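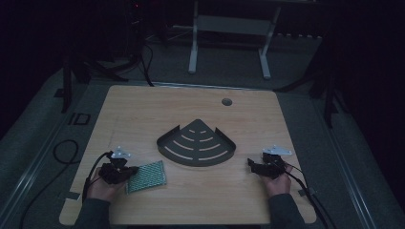
Objet : Re: [manip-bimanuelle] Étagère d'angle et éponge, premiers résultats
De : Anathi Sibiya
À : liste manip-bimanuelle

Bonjour à toutes et à tous,

Siyabonga Potgieter a écrit :
> Est-ce que l'étagère métallique passe mieux que les boîtes ?
> Avec Torkus, chez nous, la politique apprenait très bien à
> attraper l'éponge et très mal à tenir l'objet pendant ce temps.
> Vous segmentez toujours à la main ?

Oui, et nettement mieux, je suis ravie ! La pièce est un quart de cercle en métal gris foncé, avec un rebord relevé sur les deux côtés droits et quatre fentes courbes dans le fond. Je la pose au milieu de la table, pointe vers le fond, l'éponge verte à gauche, côté grattant texturé bien visible, et une pince tenue dans chaque main. La pince droite s'occupe du maintien, la gauche de l'éponge.

Sur 34 essais du robot, 32 vont jusqu'au bout, éponge reposée comprise. Les 2 échecs se ressemblent beaucoup : la pince droite se referme trop haut sur le rebord, l'étagère pivote et la gauche frotte à côté. Je pense que c'est exactement ton problème avec Torkus, Siyabonga.

Pour la segmentation, non, plus à la main (quel soulagement). On coupe maintenant sur l'ouverture des pinces, puis on prédit les deux bras ensemble, avec un seul horizon commun. Avant, chaque bras avait le sien et ils se désynchronisaient dès que le frottement durait. J'ai relancé l'entraînement avec 5 graines et l'écart avec l'ancienne version reste net à chaque fois, ce que je n'espérais pas du tout !

Ce qui me manque encore, c'est une bonne mesure de la surface réellement frottée. Les fentes compliquent tout, l'éponge accroche parfois dedans et le modèle prend ça pour un contact normal. Si quelqu'un a essayé la chaîne Wunderlich pour ce genre d'estimation, je veux bien vos réglages.

Le script de découpe est dans le dépôt, branche « eponge ». Siyabonga, lance-le d'abord sur tes anciennes démonstrations avant d'en refaire, je suis très curieuse du résultat.

Amitiés,
Anathi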